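The Second Life of a Good Blanket

Ghizlane Ouazzani can tell you where a blanket has been by running a thumb along its edge. She learned to mend in her aunt's shop in Tidano, and 22 years later she still gets excited about a frayed hem (she really does -- she called me over twice to look at one!).

Her workroom at Clunata takes in throws, shawls and baby wraps that most of us would have given up on. Fleece is the surprise favorite. It doesn't unravel the way a knit does, so a small tear can be closed with a simple ladder stitch and a fine needle.
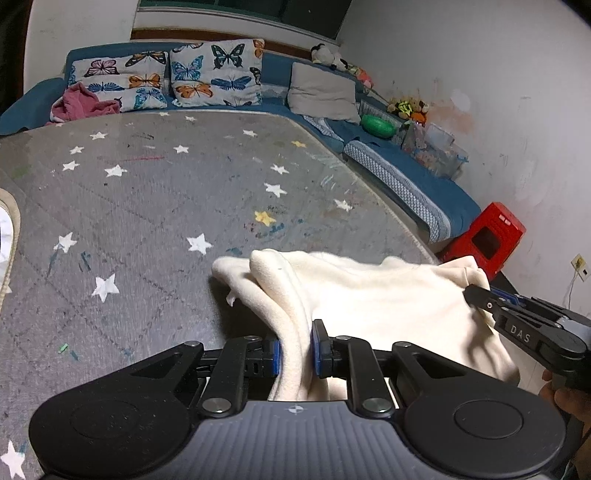 Wool asks for more patience. Ouazzani's neighbor, the weaver Rogério Nogueira, saves her yarn ends from his loom, sorted by shade into 18 drawers, and the two of them will happily argue over a gray for half an afternoon.

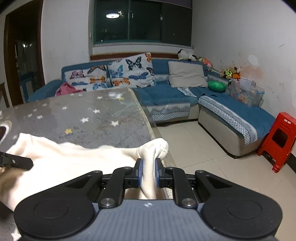
The beginners' class in February filled up fast, and I loved every minute of it. We started on scraps, pulled our stitches far too tight, picked them out and went again. My own patch is crooked -- and I've slept under it every night since.

55 shares | 20 comments

More in Home & Craft
Darning for Impatient People
A Morning at the Thibodeaux Wool Sale
Natural Dyes From the Susuro Hills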